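Pens, Cups and Other Small Things: A Desk Tidying Project
Project report by Teodoro Gatchalian
Project partner: Virgilio Dimaculangan
Parkham study centre, first-year Everyday Design module

1. How the project began

Our task for the October block was to pick something ordinary and look at it properly. Virgilio wanted to do door handles and I wanted to do lunch boxes, and while we were arguing about it neither of us could find a pen. We were sitting at a shared table with paper all over it, and it took both of us lifting things up to get one that wrote. So we dropped the handles and the lunch boxes and chose pens!

More exactly, we chose the question of where pens go on a shared table, and whether a plain cup is a good enough home for them. I come from Cabanatuan, where my grandmother keeps every pen in the house in one old jam jar by the telephone, and I have never seen her look for one. I wanted to know if that could work for a table used by a whole class.

2. What we wanted to find out

Does having a cup on the table change where people leave their pens?
Does it matter where on the table the cup stands?
What sort of cup is best?
Will people keep using it when the project is no longer new and interesting?

3. The study

We ran it over four weeks in the first-floor study room, which has long tables shared by two groups. At the end of each afternoon, at half past four, one of us walked round and wrote down every pen left behind and where it was: loose on the table, on the floor, on a chair, in a cup, or inside a book. By the end we had 165 entries in the notebook (Virgilio's handwriting is much neater, so he did most of the writing and I did most of the crawling under chairs).

In week one we changed nothing. In week two we put a cup in the middle of each table. In week three we moved the cups to the ends. In week four we let people move them wherever they liked and we only watched.

We told everybody that we were doing a project on the room but we didn't say it was about pens. One person guessed in week two, and she was very good about keeping quiet.

4. The cups

We tried several kinds before we settled. The first was a tall plastic tumbler from the Gruka range that the canteen was throwing out. It was strong and it looked smart, but short pencils vanished inside it and you had to tip the whole thing out to reach them. Next came a tin, which made a terrific clatter each time a pen went in. People started throwing pens at it from across the table just to hear the noise, which was fun for one afternoon and then really was not.

After that we tried a wooden organiser called the Fernovard, with separate slots. I loved it. I still think it is a lovely object. But people would stand there holding a pen and wonder which slot was the right one, and then put it down next to the organiser. We wrote that in the notebook with a big star beside it, because it told us that a home for pens has to ask no questions at all.

The winner was a paper cup. It is light, it is wide at the top, it costs almost nothing, and you can see at once what is in it. Its one big fault is that it falls over if you load it with too many pens leaning the same way. Virgilio fixed this by gluing a flat pebble inside the bottom of some of them. The pebble cups stayed upright much better, though I must admit that two came unglued and rattled.

5. What we found

In week one, 44 of our entries were pens lying loose on the tables. That was far and away the most common place, which surprised me, as I had expected the floor to win.

In week two the cups started to fill by the second afternoon. I was so pleased that I took Virgilio upstairs to look at them. We had done nothing except put them there. What we noticed was that people mostly used the cup if they could reach it without standing up. Anybody sitting at the end of the table still left the pen where it was.
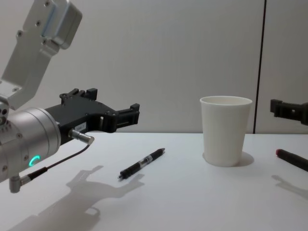

A pen lying down takes up more room than you would think. Once it is on the table at a slant, other things get arranged around it: papers go to one side, a mug to the other, and soon there is a strip of table that belongs to one pen. Stood in a cup, it needs hardly any space. We tried this out by clearing a table, laying one pen on it and asking three classmates to sit down and work. All three moved their own things around the pen and none of them picked it up.

In week three, with the cups at the ends, the result was much weaker. The people in the middle went back to leaving pens loose, and one cup was used for pencil shavings. Week four was my favourite. Left alone, people slid the cups back towards the middle, though a little to the right of it on nearly every table. Virgilio thinks this is down to most of us being right-handed. I agree with him, but we have not tested it.

6. A bit of history

We also read up on what people wrote with before ballpoints. The modern way of making pencil leads from powdered graphite and clay goes back to the 1790s, so a student in 1796 could have lost a pencil not so different from ours. Quills would have been another matter, with a pot of ink to knock over as well. It made our tables look easy!

7. What went wrong

We missed one afternoon completely when the building closed early. We also failed to decide at the start whether a pencil was a pen, and had to go back through the notebook to sort it out (we kept pencils in, but marked them with a P). And our own pens got into the results at least twice. I know mine did, as I recognised the chewed cap.

8. What we would do next

I would like to try one cup between every two seats, and to leave the cups for a whole term. Virgilio would like to test cups of different heights with the same pens. We have left our four best pebble cups in the study room, and I have asked for a roll of stronger tape for the bottoms.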